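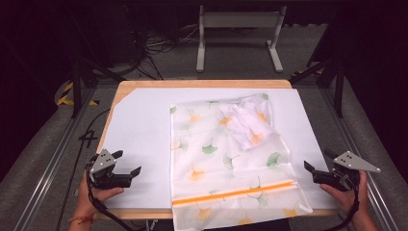
Move to Caltbridge for the rent and you'll stay for the noise, a reader wrote to us after our last piece on small towns with big ideas about themselves. She has a bindery above the old bank. Came for six months, she wrote, and that was four leases ago.

So I went. Two days, one bag, wrong shoes.

Caltbridge is the kind of place people drive through on the way to Grenport, where the ferry is and where the money went. Hill, river, another hill. One high street with a bend in it so you never see the whole thing at once. And yet the number of people making a living here from drawing, printing, sewing, glazing, whatever, keeps going up. The town's own business list had 2,122 names on it five years ago. Now it's 3,129. Not all of those are artists, obviously. Plenty of plumbers. But walk about a bit and you start to wonder.

Start at Skistimik. Everyone does. It's a print shop with a shared workroom out the back, and the window display changes whenever somebody gets bored of it, which is often. When I was there it was full of paper herons. Bench hire by the half day, tea not included, bring your own mug. The waiting list is on a clipboard by the door and I watched a man read it, sigh, and put himself down anyway.

Then Cheung, across the road and down the steps. Stationers in front, framers behind. The framing is what keeps the lights on but the pens are what get you in. I bought three I didn't need. The counter is stacked with cards by local illustrators, most of them of the same bridge. Rain, snow, sunset, cat on the bridge. They all sell apparently.
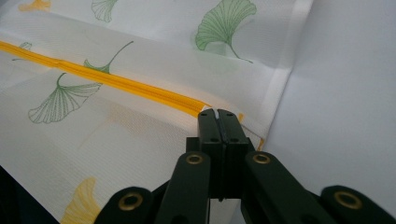
What I kept asking was why here. Grenport has the visitors, the nice light, a proper gallery with a cafe. The answers were all a bit different and all a bit cross. Grenport's full. Grenport's dear. Grenport wants seagulls on everything. One potter told me she'd had a shop on the harbour and spent the whole summer giving directions to the toilets.

Here you get fewer people through the door but they tend to know what they came for. Commissions, mostly. House portraits, wedding invitations, a pub sign, a mural on the side of the swimming baths that took a month longer than planned becuase of the wind.

It isn't all lovely. Buses stop early. The broadband on the top hill is a running sore and I heard about it from five seperate people before lunch. A couple of the bigger units by the river are standing empty while the landlord holds out for a chain. And there is a grumble, fair I think, that the town is happy to put its makers on posters and slower to fix their roofs.

Still. October is when to see it. The open studios run along both banks, 100 doors last time, free map from the library or from Cheung if you ask nicely. Go up the left bank in the morning when your legs are fresh. Stop for soup. Do the right bank after, it's flatter, and the printmakers stay open latest.

I missed my train home. Next one was an hour. Went back for another pen.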